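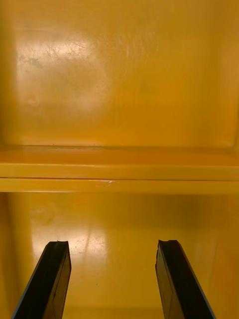 The yellow cabinet, both levels, before any money was spent.

I have been promising a post about the budget since October, and I kept putting it off because every time I sat down the spreadsheet had grown another row. So put the kettle on, this is going to ramble a bit!

The total we were given for the year is 3940 pounds, and it has to cover everything that isn't the arm itself: fingers, storage, cables, lights, and all the little bits that never appear in anybody's plan (I spent an embarrassing amount on cable ties last year and I'm not sorry). When I first wrote the list it had 11 lines on it and came to a good deal more than we had. Renzo Monti went through it with me over a very long lunch and we crossed things out until it hurt.

The biggest question was the fingers. Godunier will sell you a lovely set with swappable pads, and Balogun do a plainer pair for much less, and I went back and forth on it for weeks. I've come down on the side of plain. We wear the pads out on shelf work whatever we buy, so I would much sooner have 3 cheap sets in a drawer than one posh set that I wince over. The drawer is now a line of its own in the spreadsheet, which made Renzo laugh.

Then there is storage, which sounds dull and has taken up more of my evenings than anything else.
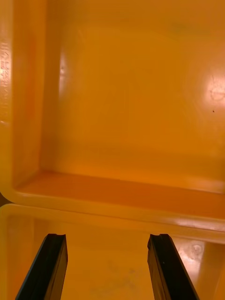
I had pencilled in a whole new rack from Bumel, with adjustable shelves and sides you can take off, and it is a beautiful thing, but it would have eaten the lighting money completely. Plastic bins cost next to nothing by comparison and you can move them wherever you like, so the rack has gone on next year's wish list and the bins stay.

Lighting I refuse to give up. Shiny surfaces throw the light straight back at a wrist camera, and I would like 2 decent soft lamps with proper stands, plus a bit of matt film to try out on the worst spots. Pistura have quoted me for the lot and the price was kinder than I'd feared, although delivery is extra and I forgot to ask how much extra. I'll ring them in the morning.

If anyone has used the Balogun pads for more than a few months, do leave me a comment, I'd love to hear how they wear at the tips before I order.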